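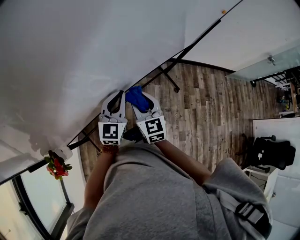 Fig. 1. A plain white work surface with black metal legs.

Unit 2: Cleaning and Disinfecting Surfaces

Prenbridge Food Hygiene Certificate, course handout

Cleaning and disinfecting are separate jobs. Cleaning removes grease, crumbs and dirt. Disinfecting brings the number of bacteria down to a safe level. A disinfectant put on a dirty surface does very little, as the grease shields whatever is under it.

Surfaces that touch food, or that hands touch often, come first. These include worktops, chopping boards, fridge handles, taps and light switches. Floors and walls matter less but still go on the schedule.

Order of work
1. Clear the surface and sweep off loose crumbs.
2. Wash with hot water and detergent.
3. Rinse with clean water.
4. Apply disinfectant and leave it for the contact time on the label.
5. Rinse again if the label says so.
6. Leave to air dry, or use paper towel.

Step 4 is the one most often cut short. Contact time is how long the product must stay wet on the surface. A spray wiped off straight away has not done its job.

Colour and finish

Pale, matt surfaces show spills and crumbs well. Glossy ones can hide a thin film of grease - look along them at a low angle, towards a window or lamp. Worn or cracked surfaces should be reported, as dirt sits in the cracks and a cloth will not reach it.

Cloths

Use a fresh cloth for each area, and keep raw meat areas separate. Reusable cloths go in a hot wash and must be fully dry before they are put away.

For next time: read the Stindlow kitchen case study and write out a cleaning schedule for one room. Bring both in. We will use the schedules again in June when we cover inspections.

Filed under: Course Handouts, Food Hygiene Level 2

97 shares | 2 comments

Related handouts
Unit 1: How Bacteria Grow
Unit 3: Chilling and Storing Food
Unit 4: Pests and Waste
Reading a Product Label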